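Thread on the kitchen worktop I was told would "pay for itself". I have now read the whole Hellström brochure so you don't have to.

1/ The claim: a marble worktop adds value to your home, lasts a lifetime and "cares for itself". Price for our very ordinary kitchen in Skasville: 2,288, before fitting. Fitting is extra. So is the hole for the sink.

2/ I asked what "adds value" means. Adds how much? To which houses? The answer was a leaflet. The leaflet says "studies show". It does not say which studies, or who paid for them.

3/ "Lasts a lifetime" comes with a guarantee of 11 years. Read that twice. I'm hoping for a bit more than 11.

4/ Then the guarantee itself. It doesn't cover stains, scratches, chips, heat marks or "changes in appearance through normal use". I'd like to know what's left. Theft, maybe.

5/ On to "cares for itself". Page 20 of the care booklet (there is a care booklet) says to seal it every February, wipe up lemon juice at once, keep vinegar away and use only their own cleaner. Own cleaner sold separately, naturally.

White marble with the pinkish-brown veining, which every brochure seems to be keen on this year. Very nice. I still want to know what happens when someone leaves half a lemon on it overnight.
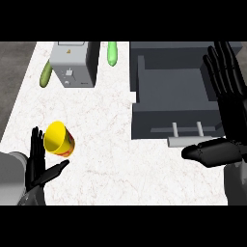 White marble, computer render. Cucumbers not included in the price.

6/ I did try the other lot, Trornska. Their line is that stone is "naturally hygienic". Compared with what? My old worktop gets wiped with a cloth and we're all still alive.

7/ They also offered a discount that ended on 10/1/18. I rang after that and it was still on. Funny sort of ending.

8/ Some of you will say you've had marble for years and love it. Fair enough, I believe you. If you like how it looks and can afford it, buy it. My quarrel is with people selling it as an investment.

9/ A reply already says Inum do a laminate that looks the same for a lot less. I've seen it. It doesn't look the same – it looks fine, and you can put a lemon on it.

10/ For now the old one stays. It has a burn by the hob and a swollen bit near the tap, and it has been there 32 years with no booklet at all. I've asked Hellström for the names of those studies and will add the reply here if I get one.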